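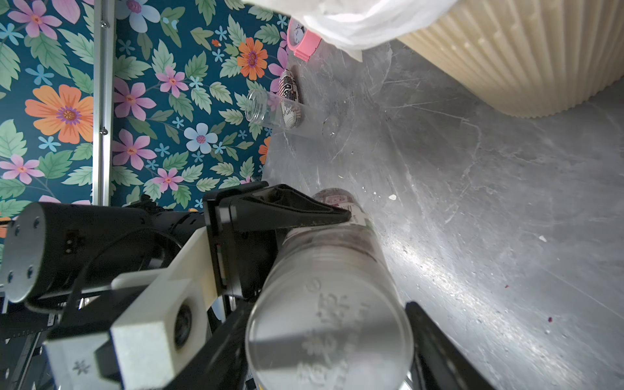

Small rooms, loud walls: a talk with the woman who papers mudrooms

Posted Dec 4, 2022

She talks fast and she walks while she talks, so half of my notes are from the stairs. She runs a one-woman business out of Pollbridge doing back halls, mudrooms, utility corners. The bits of a house where the coats go. She asked me to leave her name off, she has enough work through spring and doesn't want the phone calls.

I wanted to hear about the wallpaper first. Deep teal, big orange flowers, pink ones, light blue ones, green leaves all over. It's on the walls of her own test corner, where she tries everything before it goes in a client's house.

"People get scared of a print like that," she said. "They'll put it in a dining room and then hang one picture on it and stand there worrying. Put it in the corner where you take your boots off. You're in there two minutes. It can shout."

Does it date?

"Everything dates. Beige dates. I had a client with 15 year old beige and she could tell you the month she picked it."

The paper comes from a place called Besson, she's bought from them since she started. She orders one extra roll every time, no matter what the math says. Her first job she came up short on the last strip, and the new batch was a shade greener. She still drives past that house. Doesn't go in.

The floor under it is gray, marble pattern with white veins. I said I'd have expected something plainer. She shrugged.

"Two patterns is fine if one of them's quiet. Gray and white, it's nearly a plain. And it hides dirt, but not as well as the brochure tells you. Look at it now." There were specks all over it, little white bit of something, a purple bit. "I sweep at the end of the day. If I sweep at noon I've swept twice."

And the glare? Afternoon light comes right across it.

"Yeah. I'd go more matte next time. I knew that when I bought it and I bought it anyway, it was on sale at Flostex and I had the van there."

On bottles she has opinions. Clear plastic only. She mixes her own cleaner for the floor, water and a drop of dish soap, and saves empties for it, dark caps, clear ones, whatever has a cap that still closes.

"You want to see what's in it and how much. Colored bottle, you pick it up, it's empty, you've walked across the house for nothing. And write on it. Date and what it is. I drank some paste water once." She laughed for a while. I think she was serious.

What about old labels, does she soak them off?

"No. Life's short. Put tape over it and write on the tape."

We got on to rails, wich is really what she wanted to talk about. All the trim in her corner is silver aluminum. No wood anywhere near the paper. She used to do painted wood, and then came a June job in a house called Posodbridge, old place, damp back hall, and the trim swelled and pulled and took the edge of the paper with it. Never again.

"Aluminum just sits there. You cut it, you screw it, goodbye. And if you have a joint in the paper halfway up, run the rail over it. Nobody sees a joint. They think you're being fancy."

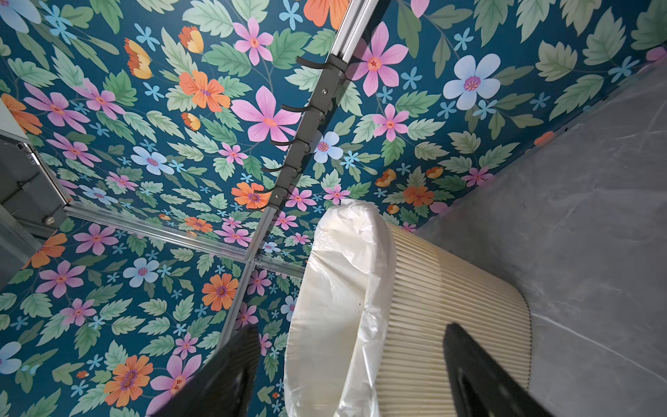 So the joint is planned?

"Always. Upper piece, lower piece. The bottom gets all the abuse, dogs, bikes, kids' feet. When the bottom's wrecked I take out a few screws and change the bottom. The top stays. I've saved people a fortune with that, they don't believe me until it happens."

Pattern matching across the two?

"I try. With flowers that big and that crowded your eye gives up anyway. Stripes, I'd be crying."

Then hooks. Black, curved, on a dark gray bar, and the bar screwed onto an aluminum rail. She likes a bar over single hooks, always has.

"One hook, one hole, one plug, and a wet coat and a school bag on it. That's how you get a hole the size of an egg. Bar spreads it out. And they're all level with each other, you don't need to be clever with a pencil."

She has no patience for hooks with little knobs or animals on them. Plain, dark, bent up enough at the end that a strap stays put. She wants them evenly spaced and further apart than you'd think. "A winter coat is fat. People measure with a shirt."

Money, quickly, as she was looking for her keys by now. A corner like hers ran her 257 dollars in materials, paper and rails and the hook bar, floor not included. The budget she gives people who ask is higher, because they will buy the wrong glue first. Could it be done for 100?

"With leftover paper, sure. Ask around, everbody has half a roll of something in the attic."

Any last advice for someone starting this weekend?

"Empty the corner completely before you start. Completely. Don't paper around the shoe shelf. I can always tell." Then she was out the door, and back again for the tape measure.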